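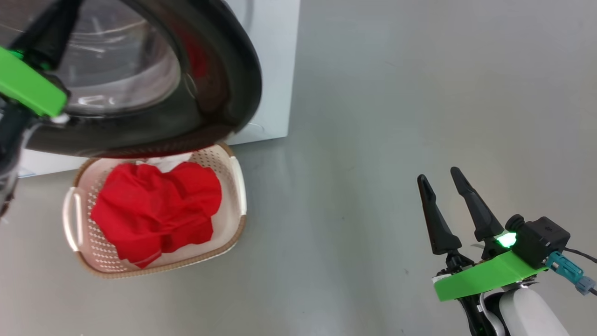

*Reading time: 2 minutes*

# Rear Differential Guard for a Student Trail Buggy

Our project was to design and build a guard for the rear differential of the Zeklow, the two-seat buggy our school runs at the regional off-road day. Last season the car came back with a dented differential cover and a damaged drain plug. The old guard was a flat sheet held on with U-bolts, and it had slid forward on the axle tube.

## Requirements

Sheila Parsons, our shop instructor, gave us four conditions. The guard had to bolt on without welding to the axle. The drain plug had to stay reachable. Ground clearance could drop by no more than 40 mm. The whole part had to be made on the machines we have, so no bend could be longer than the 305 mm our small brake can handle.

## Design

We measured the cover with calipers and a contour gauge and drew the part in Fidow, the CAD program on the lab computers. The first version had one deep bend under the cover. It looked clean on screen, but the brake could not close around it. The second version uses two shallow bends and a separate front lip.

Stellari modeled the mounts and Stöckli did the drawings. The upper mount picks up two of the existing cover bolts, with longer bolts and spacers. The lower mount clamps around the axle tube with a stop tab against the spring perch, so it can't slide like the old one.
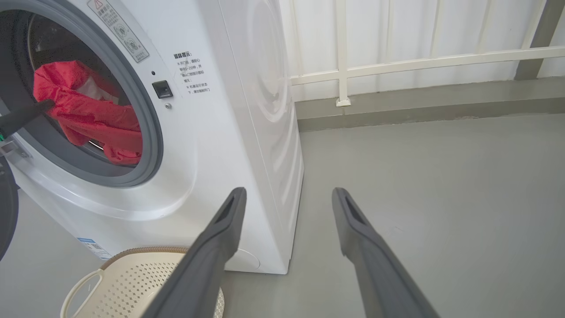

The stop tab was changed twice. At first it touched the brake line bracket at full droop, which we only found by lifting the rear of the car and letting the axle hang. We trimmed the corner and moved the hole for the clamp bolt inward.

## Build and test

The blank was cut on the plasma table and cleaned up with a flap disc. One bend came out two degrees over and we opened it up in the vise – not ideal, but the holes still lined up.

For the static test we put a jack under the center of the guard and raised it until the rear tires were just off the floor. The plate flexed and came back. It did not touch the cover. We then drove nearly 100 laps of the practice loop and checked bolt torque every ten. One clamp bolt had loosened by the second check. After we switched to locking nuts none of them moved.

## Remaining work

Mud packs in behind the front lip and is hard to wash out. We want to add two slots there before the July event. The drain hole should also be a little larger, as a socket fits through it but oil still runs onto the plate.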